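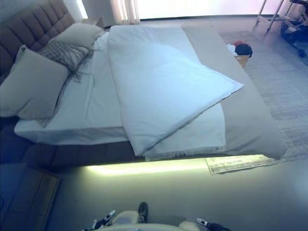
Chapter 3
Textile Fibres in the Home

Key terms: staple, filament, yarn, ply, knit, woven, non-woven, loft, hand, pilling

Most households own more cloth than they think. It is on the windows, the floor, the furniture and the people who live there, and a good deal of it is folded away in cupboards. Each piece was chosen for a job, even if the person who bought it thought only about the colour. A tea towel has to take up water. A curtain has to hang straight and stand up to sunlight. A sheet has to survive the wash week after week and still feel smooth against the skin.

In Chapter 2 you looked at where fibres come from. This chapter deals with what happens to them next: how fibre is made into yarn, how yarn is made into fabric, and how the choices made at each stage affect the way a fabric behaves in use. By the end of the chapter you should be able to pick up an unlabelled piece of cloth and make a sound judgment about how it was made and what it would be good for.

3.1 From fibre to yarn

A single cotton fibre is short and fine, and on its own it is too weak to be useful. Twisted together with many others, it becomes part of a yarn that can be pulled, knotted and sewn. Short fibres such as cotton and wool are called staple fibres. Long continuous ones, such as silk and most synthetics, are called filaments. Filaments can also be cut into short lengths and spun in the same way as cotton or wool.

The amount of twist matters. A tightly twisted yarn is firm, smooth and hard-wearing. A loosely twisted yarn is softer and holds more air, so it feels warmer, but it is also more likely to pill. Two or more yarns may be twisted around each other to make a plied yarn, which is stronger and more even than a single.

3.2 Woven and knitted fabrics

Woven fabric is made from two sets of yarns crossing at right angles. The warp runs the length of the cloth and the weft runs across it. Unless the yarn itself is elastic, woven fabric stretches very little along either set of yarns and noticeably more on the diagonal, or bias.

Knitted fabric is made of loops. Each loop can change shape when the fabric is pulled, which gives knits their stretch. Loops also trap air. A blanket knitted in an open stitch can feel warm in a still room and do very little in a draught, where moving air passes straight through the gaps. Put a closely woven cover over it and the trapped air stays in place.

Felt and other non-woven fabrics skip the yarn stage altogether. They are covered in section 3.5.

Case study: the Skomley mill

The woollen mill at Skomley once made blankets, coat cloth and a coarse grey fabric used to line saddlebags. Its owner, Aksel Bach, kept sample books in which a small square of every cloth was pasted beside notes on yarn, twist and finish. Textile teacher Usha Salian has used the books with her classes. Students are given a square without its notes and asked to work out what the cloth was for.

One sample is marked "Guraston, too harsh." It is a dense, heavily twisted wool that wore well in testing but was never sold as blanketing. The next page has the same wool spun with less twist and brushed on both sides. That version stayed in production.

Activity 3A

You will need: a hand lens, a ruler, a pin, and three scraps of fabric from home or the classroom ragbag.

Pull each scrap along its length, across its width and on the diagonal. Record which direction stretches most.
Use the pin to tease a yarn from a cut edge. Untwist it and note whether it is single or plied.
Rub each scrap firmly against itself 20 times and look at the surface through the lens.
Decide whether each scrap is woven, knitted or non-woven, and write a sentence giving your evidence.

Keep your scraps in a labelled envelope. You will use them again in section 3.4, when you test how quickly different fabrics take up water.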